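## Storage boxes: what we learned from the spring clear-out

The shared storeroom at Skamholm got its yearly sort in May. We went through 58 boxes, and 29 of them went straight back on the shelf with nothing changed except the label. The rest needed a decision, and a few are still waiting for one.

The main trouble was lids. Over the years people have bought boxes from Daniler, Rirach and whoever else had a sale on, and the lids don't swap between makes. A lid that almost fits will pop up at one corner as soon as something is stacked on it. By the end of the first morning we had 17 lids with no box.

From now on we would like everyone to do the following:

- Write the same number on the box and on the lid, in marker, on the short side.
- Put heavy things in the small boxes. Books in a large box are too much for one person to lift.
- Leave the top shelf for holiday items and spare bedding.
- Tape a list of contents inside the lid — not on top, where it rubs off.

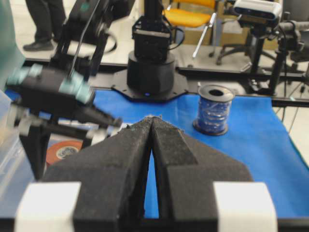
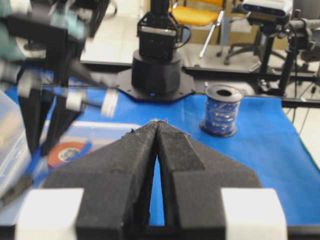
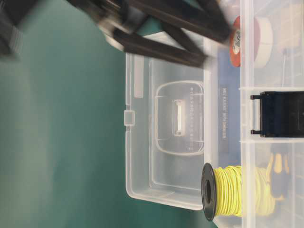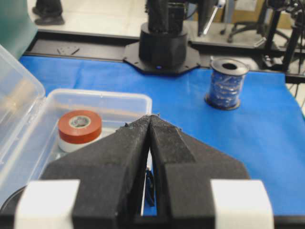
Vasylyna Hrynyshyn wrote in after the last issue to say that numbering is fine but she would go further and stick to one make of box for the whole room. She did this at home and got rid of every odd lid in one go. Her other point was that clear boxes save more time than any label, so long as they stay out of direct sun, where hers turned yellow and cracked at the corners.

We priced one make for the whole room and it is more than we want to spend this year. New boxes will be the Derkach medium size, bought as old ones break. Please don't bring in other sizes, even free ones.

Lids without a box will stay in the crate by the door until the end of the month. If one of them is yours, take it home. Valentyna Onyshchenko has the storeroom key and is usually in until 3 p.m. The paint cans behind the ladder still need an owner, and so does the fan.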